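Cords, Plugs and Power Strips: Your Questions

Last updated October 5, 2018

Hello, and thank you for stopping by. The Vuko help page started as a few notes taped inside a cupboard door, and it has grown every time somebody asked me something good. These are the ones about cords. If yours isn't here, write to me and I'll try to get to it - I do read everything, even if I'm slow in March when we are moving half the shop around.

Why hang a power strip on the wall at all?

Mostly so you can find it! A strip on the floor gets kicked, fills up with dust, and ends up under whatever you put down last. On the wall it stays put, and you can reach the switches without crawling. I like mine upright, long side running down the wall, with the supply cord leaving from the top so there's no sharp bend where it comes out. Please use the mounting slots on the back if yours has them. Glue pads let go sooner or later, usually with everything plugged in.

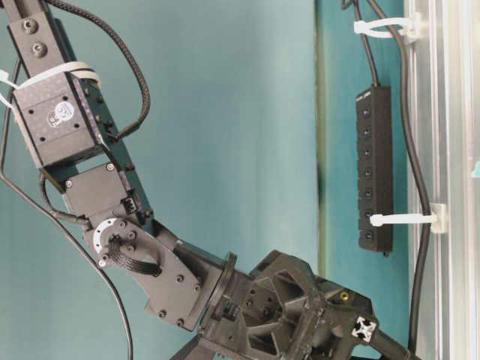
Zuzanna Ziółkowski wrote to me that she had hers upright for a year and finally turned it sideways, as the big square adapters kept covering the outlet below and she was losing half the strip. She would like people to try all their adapters in it before drilling any holes.

Good advice, and I've added it to my own list. If you have more than 2 of those chunky adapters, a strip with wider spacing will make you much happier, whichever way you hang it.

How high should it go?

High enough to clear the bench top and anything you normally keep on it. At the Drunach shop we leave 13 inches between the bench and the bottom of the strip, and that has been comfortable for short people and tall people alike.

Should I use cable ties or the hook-and-loop kind?

Both, and in different spots. Plastic ties are lovely for a cord that is never going to move again. Anything you unplug every week deserves the soft kind, or you'll be out there with the snips, swearing a little. Don't pull either one tight. You want to be able to slide the cord through with your fingers, and if the jacket is pinched, start over.

What about a cord that has to move?

Leave it a generous loop near each place it bends, then fasten it on both sides of the loop, never in the middle. People always worry that the loop looks messy. Let it!

Can I run a cord down the front of a panel?

Yes, if it's a low-voltage one and it won't get snagged by people walking past. 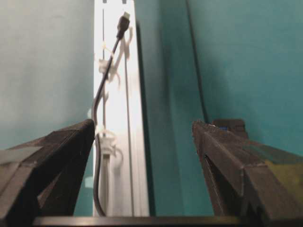 Keep it as straight as you can, and leave enough slack at the top that the plug can come out without dragging on everything below it. Three clips will do for a short run. Iqra Paracha put labels on both ends of all of ours, and I can't tell you how many afternoons that has saved me.

Can I plug one strip into another?

No, please don't. Get one with a longer cord, or have an outlet added where you need it.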